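Service Interval 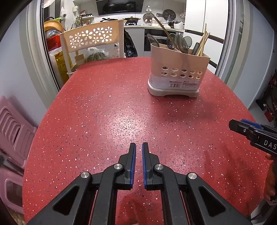 The fault on the left unit was play at the outer pivot. Geeta Kanaujia found it the way she found most of them, by closing the fingers on a strip of paper and pulling. The paper came out at an angle. On a good gripper it tore or it stayed.

She wrote the result in the log under Left, then did the right unit, and wrote that too. The right unit held. She set it down on the red table and picked up the left one again.

The procedure issued by Vollgate allowed 30 minutes for a pivot service, bench time, with the tool fixed in a vise. Geeta had no vise. She worked at the kitchen table because the light was good there until four, and in December that was the only light she trusted for small parts. She laid out a dish towel, folded the near edge up into a lip so nothing could roll, and put the driver, the swab and the threadlocker along the lip in the order she would need them.

Four screws. She loosened the outer left by a quarter turn and felt no resistance at the start of it. The threadlocker had let go. She backed the screw out, wiped the shank, and looked at the bore with the loupe. The bore was still round. There was a bright ring a third of the way down the shank where the arm had been rubbing.

She called Okonbridge.

"Outer left on the hand unit," she said. "Polished shank. The bore looks fine."

"How many cycles since the last service?" Oddur Ingvarsson asked. He had the sheet open. She could hear him scrolling.

"The counter says 70 thousand."

"The interval is 100."

"I know what the interval is."

He stopped scrolling. "Is it only the outer?"

"I haven't pulled the others."

"Pull the inner on the same side. If the inner is clean, replace the one screw and shorten the interval. If the inner is marked too, the arm is out of line and you send me the whole thing."

She pulled the inner. It came out with the right amount of complaint, and there was dry compound in the threads all the way up. She held it to the window and turned it. Clean.

"Clean," she said.

"Then it's the screw."

"It was the screw last time."

There was a pause on the line. Last time had been on a different unit, under a different contract, at Gemgate, where they had both worked on the floor. He had signed the sheet that said it was the screw. It had been the arm. A cell had stood idle for 23 hours while they looked for a fault in the software.

"Check it the long way, then," Oddur said.

The long way was not in the procedure. She assembled the joint with no threadlocker, finger tight, and worked the fingers open and shut by hand, slowly, watching the gap between the pads. If the arm was bent, the gap would close at one end first. She put a sheet of white paper behind it and did it again. The gap closed along its whole length. She flipped the tool over and repeated the check from the other side.

"Parallel," she said.

"Both sides?"

"Both sides."

"Write that down. Put my name next to yours."

She wrote it down. She took a new screw from the Pathak bag, put one drop of threadlocker on the third thread from the tip, and drove it until the arm dragged, then back by the width of the driver mark. The inner went in the same way. She cleaned both blue pads with the swab, working along the ridges, and left the tool standing open to cure.

"What do I put for the interval?" she asked.

"What would you put?"

"Fifty."

"Put fifty."

He did not hang up. She could hear the shop behind him, a compressor cutting in and then running.

"I should have had you pull the inner at Gemgate," he said.

"I would have found it clean. The arm was bent further up."

"You knew that?"

"Later," she said. "After they scrapped it. I went and looked."

The compressor stopped. She capped the threadlocker, put the old screw in an envelope, and wrote the unit number on the flap. Then she tore a fresh strip of paper and set it beside the left gripper for the morning.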